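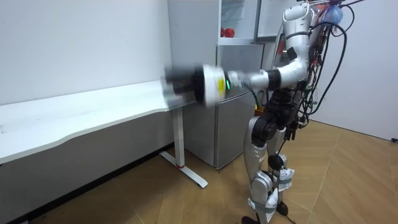

Slide 1: the long desk, with the fridge in the corner just to the right of it

Talk for the Gillidside building users' evening, May 9, 2025. Ten minutes, then questions. Water is on the side table if my voice goes.

Start with the desk. It's the first thing people use when they come in and the last thing they put things down on before they leave. Everything I'm going to say tonight is about furniture we already own and where it goes.

Say who did the work: Jalen Kapoor measured up, Myrto Vrettos drew the plan, I did the ordering. Thank them here, not at the end, as I forgot last time.

The desk. White, long, runs along the left side of the room. We looked at swapping it for two short ones from Brannigan and decided against it. Two short desks leave a gap, and the gap fills up with bags. One long top is easier to wipe and gives you a proper stretch to work on.

Pause. Ask who has used the far end this month. Hands up.

The far end is the argument. It's nearest the fridge, so it gets used for lunch – mugs, lids, somebody's soup. Our proposal is that the far end stays clear for work until noon. After that, food is fine if you wipe down. Everett Esposito wanted a separate food table. Read out his email if he's here and doesn't mind.

The fridge. Silver-grey, back wall, in the corner. It stays where it is. Moving it means a new socket, and the quote for the whole electrical job was £2,320. We have not got that this year. Shelf labels instead, 28 of them, already printed. Anything without a label goes on a Friday afternoon.

The floor. Light wood, and it shows marks. Felt pads under anything that gets dragged. A pack of 50 came from Gretadeo and is in the top drawer by the door. Please take what you need and put the rest back.

Cut this bit if running late: the story about the Killville office and the rug.

Next slide is the plan. Leave it up while people talk. Point out the walkway between the desk end and the fridge door – the door has to open fully, so no chairs parked there.

Dates. Labels go on next week. We try the noon rule until July and then ask again. Comments to Mavis Tillman, on paper or by email.

Questions. If parking comes up, that's Thaddeus Mbeki's item after the break.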